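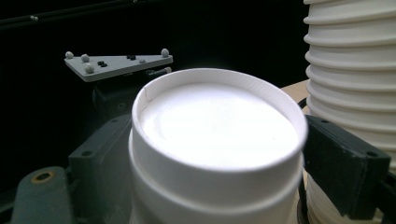

So what do you need to know before you join the robotics club?
Nothing at all, just bring a pen and closed shoes, and somebody will sit beside you until you've got the hang of it.

I get asked that every single term, so I'm putting it at the top from now on. Hello again everyone, Carmela Grasso here with the club notes!

It's been all cups, all the time. Our student project is called Taltemis, and the goal is simple to say: pick up one paper cup and put it where it belongs, without crushing it. I thought we'd have it sorted by December (ha!). Paper cups are awful. Squeeze a bit too hard and the wall folds, go too gently and it slides out, and if they're nested you want one and get three. The younger students have got much better at it than I have, and they've been very kind about that.
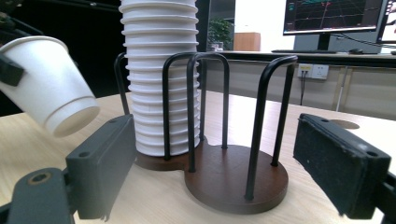

Etodier Newsletter, No. 32

The cup holder with the wire loops has become everybody's favourite bit of gear. It has a spot for the stack and another spot beside it, so you can practise taking a cup and setting one down without shuffling things all over the table. Please put it back on the shelf when you're done, with the cups, and not in the cupboard with the soldering irons where I found it last time.

Now, the competition. The Poltenard Cup entry form is due Apr 30, 2022, and I need to know who's in well before then. Teams are limited to 2,000 words for the written report, and yes, they do check. Our draft is sitting at 2,981, so if you enjoy crossing out other people's sentences, come and see me! The section on grip force is lovely but it goes on forever, and I'm allowed to say so as I wrote most of it.

The Bassi team has offered us a practice match at their place. I'm keen, but we'd need two more drivers for the trip, so parents, have a look at your calendars and let me know.

Oh, and whoever left the blue lunch bag behind, it's in the office fridge and I'm not opening it.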